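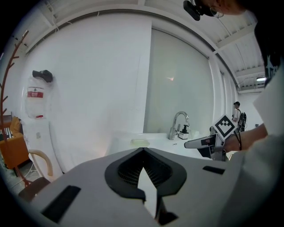

Countertop, Maltbridge shared kitchen.

Hot Water Use in Shared Kitchens
Progress report to the funder, second reporting period
25 Dec 2025

Status

Metering is complete at Maltbridge and partly complete at Stastevmont. Spending is within the approved budget. One deliverable, the draft guidance for kitchen operators, has moved to February. No change to the scope is requested.

Work completed in this period

Flow and temperature meters are in place on 36 outlets across the two sites. The meters are the Trumell clamp-on type approved at the last review. Partanen carried out the installation and supplied calibration sheets for each unit. All units were checked against a bucket-and-stopwatch measurement on the day they were fitted. Two units read low and were replaced under the supply agreement at no cost to the project.

Logging at Maltbridge has run without a break since the replacement units were fitted. The data set for that site now holds 878 hours of usable readings. Readings taken while the kitchen was closed for floor work have been removed. The removal rule is written down in the data notes and can be reversed if the funder prefers to see the full record.

At Stastevmont the meters are installed but the logger in the dishwashing area loses its connection overnight. Data are stored on the device and downloaded by hand, so the gap is in reporting and no readings have been lost. A wired connection has been priced and ordered.

Early findings

These findings cover Maltbridge only and should not be quoted outside the project.

Hot water use falls into two distinct blocks. The larger one starts after the midday service and is almost entirely pot washing. The smaller one is early in the morning, before any food is prepared, and is caused by staff running taps until the water is warm. The distance from the heater to the prep sinks is long, and the pipe between them has no insulation for most of its length. Water standing in that pipe cools to room temperature overnight.

The pre-rinse spray at the pot sink uses more water than its rating plate states. Supply pressure at the sink is high, and the regulator on the branch line is set fully open. Partanen has been asked to measure pressure at the same point with the regulator adjusted.

Return loop temperature is lower than the design value at the far end of the building. The cause has not been found. A balancing valve that was not shown on the drawings has been located behind the dry store and will be inspected at the next visit.

Operator survey

The written survey went to all registered users of both kitchens. We received 17 completed forms. This is below the target but enough to guide the wording of the draft guidance. Most replies named waiting time for hot water as the main complaint. Several asked for a lower sink for soaking trays, which is outside the scope and has been passed to the building owner. A short reminder will be sent before the survey closes.

Budget

The main variance is in travel, where an extra trip to Stastevmont cost $695. It is covered by an underspend on printing. Equipment spending is final except for the wired logger connection. Staff time is on plan. The full ledger is attached separately in the usual layout.

Risks

Building access at Stastevmont. The plant room is shared with another tenant and visits need advance notice. We now book each visit when the previous one ends.

Comparability between sites. Stastevmont heats with gas and Maltbridge with electricity. Results will be reported as volume and temperature first, with energy given in a separate table for each site.

Seasonal effect. Incoming cold water is colder in winter and this raises the energy used per gallon. Inlet temperature is being logged at both sites so that a correction can be applied.

Next period

Insulate the pipe run to the prep sinks at Maltbridge and log the same outlets again with no other change. Fit the wired connection at Stastevmont. Inspect the balancing valve. Close the survey. Send the draft operator guidance to the funder in February for comment.

Decision needed

We ask the funder to confirm that the Maltbridge insulation work may be charged to the equipment line. The installer's quotation is attached and is valid until the end of February.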